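House Rules for a Simulated Gripper: Writing a Good Practice Guide for Our Pick-and-Place Work
Student project report, Minddale robotics course
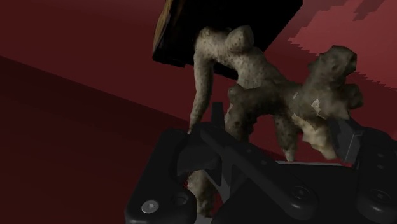 We started this project because our team kept arguing about what counts as a good grasp. One person would mark a run as a success if the object left the table at all. Another wanted it to reach the bin. By the end of September we had 205 logged runs and three different ideas of what the word "success" meant in them, so we dropped our first plan (a faster grasp planner) and wrote a set of rules instead. It was a lot more fun than it sounds!

What we worked with

All our runs were done in simulation, using a two-finger gripper and a mixed set of objects. Some were simple boxes. Others were lumpy and branching, like ginger root, and those taught us the most. A box gives you two nice flat sides to close on. Ginger gives you knobs, thin bits that stick out, and a center of mass that is never where you guess it will be. We kept our notes in a shared log we named Pundis, and the rules themselves live in a short handbook called Triditz, now on version 4.

The rules

Triditz covers what we do before, during and after a run. In plain words:

Write down what success means before you press start. For us, the object has to be held clear of every surface for two seconds and then released inside the target area.

Touching other things counts. If the held object meets anything else in the scene on the way, the run gets a contact flag, even when the object ends up in the right place. We went back and forth on this one for a whole afternoon. In a simulator a bump costs nothing, and it is very tempting to let it go. On a real shelf the same bump could knock something over.

Keep every run. Failed ones go in Pundis with the same details as the good ones: object, start pose, grip force, random seed and the reason it ended.

Never change the friction settings in the middle of a batch. We broke this rule once, early on, and had to throw out 60 runs. That hurt.

Look at a still from the wrist view as well as the numbers. A force reading can look perfect while one finger is pressing on a thin branch of the object.

Two people label each irregular object separately and then compare.

Trying them out

Once the handbook settled down, we ran a bigger batch of 1178 grasps under the new rules. Our success rate went down compared with the early runs, and we were happy about it — the old number had been counting plenty of grasps we would never accept now. The contact flag turned out to be the most useful thing we added. Many of the flagged runs came from lifting straight up when there was something overhead, and we had never thought to check for that.

We also gave the handbook to the Aebischer group down the hall and asked them to label a few of our runs without any help. They agreed with us on nearly all the boxes. On the ginger they disagreed more, mostly over whether a slow slip between the fingers should end a run. We had no rule for slipping. We do now, and it has a distance limit in it.

What is still missing

Triditz says nothing yet about soft objects, or about thin parts that might snap off under pressure. Our ginger is a rigid model, so it can't break however hard we squeeze, and we don't want anyone to read our grip force values as safe for real food. Version 5 should say so on the first page. We would also like a rule for lighting, with every batch repeated in a dim scene and a bright one. The scripts for that are half written and sitting in the project folder for next term's team.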